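Brisix Releases Ovillow 2.0, a Grasp Planner That Thinks Before It Grabs

WEDEMBRIDGE, June 7, 2023 - Brisix today released Ovillow 2.0, its motion planning software for two-armed robots that work among other people's clutter. The new version plans a grasp in 40 milliseconds, down from 88, and spends part of the time it saves wondering whether the grasp is a good idea.

Handles have long been a sore point. A cup with two of them offers a planner plenty of ways to be wrong, most of them expensive, and shiny metal does depth estimates no favors.

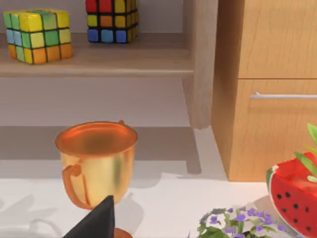
Ovillow 2.0 scores each approach for finger clearance, drops the hopeless ones and keeps 20 candidates in reserve. Users of the March beta asked for fewer. They can now set the number themselves, and are welcome to it.

The release ships with Beddoe, a library of 800 simulated tabletops stocked with the sort of thing that collects on a desk. Lighting and shadows can be changed from a single settings file, so a perception model can be humbled many times over before lunch.

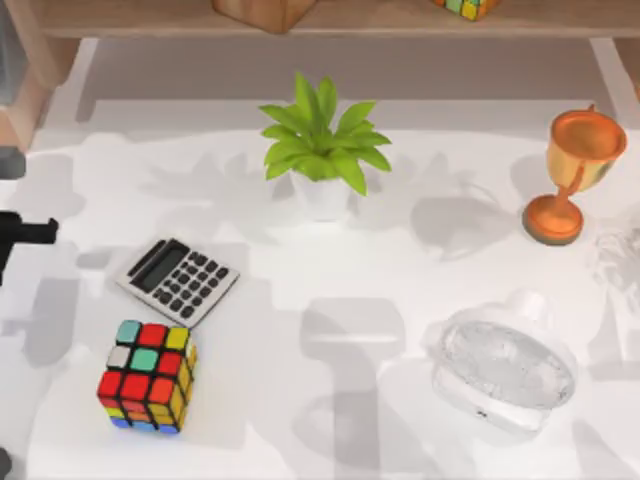

A Beddoe tabletop with calculator, puzzle cube, potted plant, trophy cup and glass bowl.

Existing license holders can upgrade at no charge. Configuration files from version 1 will load with warnings - please read them. Beddoe is also sold separately.

Brisix develops planning and simulation tools from its office in Wedembridge.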